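The first thing I learned about teaching a machine to fold is that I don't know how I fold. I've been doing it since I was tall enough to reach the ironing board, and when Zasevix sent me a pair of hand grippers and asked me to do it again, slowly, with two black jaws where my fingers used to be, I stood next to a bed and could not remember what comes first. Sleeves? Hood? Do you find a corner, or do you just sort of shove everything toward the middle and hope?

I'd signed up as a collector, which is the job title, and which makes me sound like I come around for the rent. Zasevix is a small outfit. They don't build the robots themselves - they gather the examples other people's robots learn from, and they've decided the best place to gather them is in ordinary homes, with ordinary bedding and the wrong kind of light. You hold one gripper in each hand, each with its own camera, and you squeeze to close the jaws. Every attempt from start to finish is called an episode. A session is 20 episodes. After my first session I had a snack and lay down on the floor.

The training happens over a video call and takes most of a morning. I'd expected a lot about software and got a lot about wrists instead. Keep them loose. Don't twist past the point where a machine arm could follow you. Don't help with your elbow, your chin or your knee (I use my chin constantly, I had no idea). If you drop something, pick it up with the grippers and carry on, and don't make that little annoyed swipe at it that people make.

Towels came first, and towels are fine! Towels have four corners and they lie where you put them. I got cocky on towels. Then came pillowcases, then T-shirts, and then the part of the task list labeled "bulky," and that's where my confidence went to die. 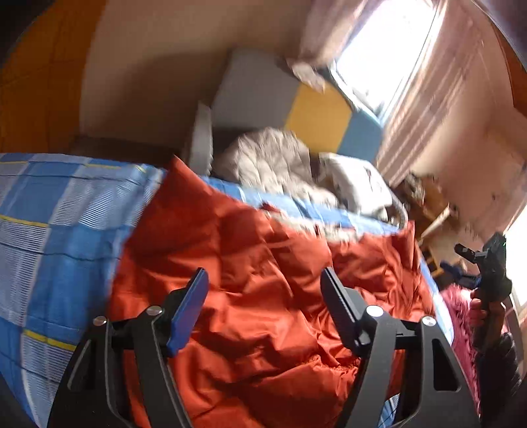

*A bulky item, spread out on the plaid sheet.*

Puffy things are their own planet. The surface is slick, so the jaws slide along it unless you come in at an angle and pinch more than you think you need. Then once you've got a good pinch, the air inside moves somewhere else, and the fold you made a second ago swells back up like bread dough. With my bare hands I'd just lean on it. With grippers you have to plan where the air is going to go, and I have never in my life planned where air is going to go.

What I ended up doing, after a lot of muttering, was hunting for seams. A seam gives you something firm to close on. I'd go for the seam, lift, let the weight pull the rest straight, and set it down again half a turn over. I felt like a genius for an entire evening. Then my notes came back from the review desk and they'd marked three of those episodes as "too consistent."

Too consistent! I had finally gotten good at something and they wanted me to stop. The explanation, when it came, made sense, even if I sulked over it. If every example starts with the garment in the same spot and grabs the same seam from the same side, the model learns that one little dance and nothing else. Move the bed a foot and it's lost. So they want the thing tossed down differently each time, sometimes inside out, sometimes bunched on a blanket, sometimes with a pillow in the way. They want the slow recoveries too, where you miss the first grab and come back for it. A missed grab followed by a decent one is worth a lot to them, and I can supply missed grabs all day long.

There's a word sheet that goes with all this, and I've become fond of it. "Regrasp" is letting go and taking hold again. "Drift" is when your other hand wanders off while you're concentrating on the first one. "Dead air" is standing there thinking, which they trim, and which in my early sessions took up a truly embarrassing share of the recording. My record is 13 seconds of dead air over a single sleeve.

The collectors have a message board, and it's the best part of the job. There's a whole Kesholm crowd over there who do nothing but kitchens, and they look down on us bedding people in a friendly way. Someone in Joubert has been stuck on fitted sheets since March and posts like a person writing home from sea. We trade tips about jaw pads and sore thumbs. We argue, at length, over whether you should talk to yourself during an episode. (The sound isn't kept. I talk.)

The longest argument I've seen there was over lifting. One camp says you should keep everything low and drag it across the bed, since that's kinder to a real arm with a real motor in it. The other camp says get it up in the air where gravity can do the unfolding. I'm a lifter. I think draggers are making it hard on themselves, and I said so on a Sunday night, and I had 26 replies by breakfast. 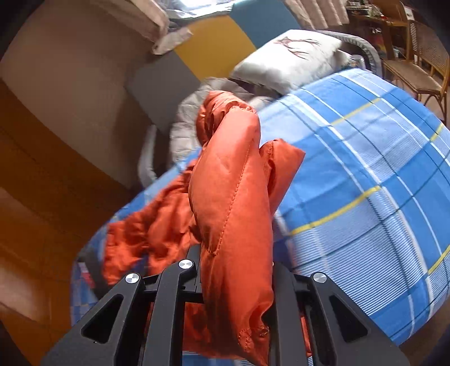
Husport, who is a dragger to the bone and posts under the name of the town, wrote back that lifting looks lovely right up until the jaws let go, and that a model which learns it from me will spend its whole life dropping coats on the floor. Try ten low and ten high, the message went on, and send me whichever ones you didn't have to redo.

So I did. I kept a tally on the back of an envelope, and I'm sorry to report that the low ones held up better on anything slippery. The lifts were quicker when they worked, and when they didn't I was back at the start with a heap. I posted the tally. Husport put a single thumbs-up under it, and I've been trying not to read smugness into that ever since.

The pay is per accepted episode, by the way, because people always ask. It's decent if you're quick and a bit thin if you're like me and get interested in a zipper. I still can't say whether any of my folding has ended up inside a working robot. Zasevix passes the batches along and doesn't hear back for a long while, and the notes I get are all wrists and angles and start positions.

It has changed how I do my own laundry, though. I pause before I grab things now. I look for the seam. Last week I caught myself folding a sweatshirt with two fingers and a thumb on each side, elbows out, no chin, and I did the second one inside out for variety.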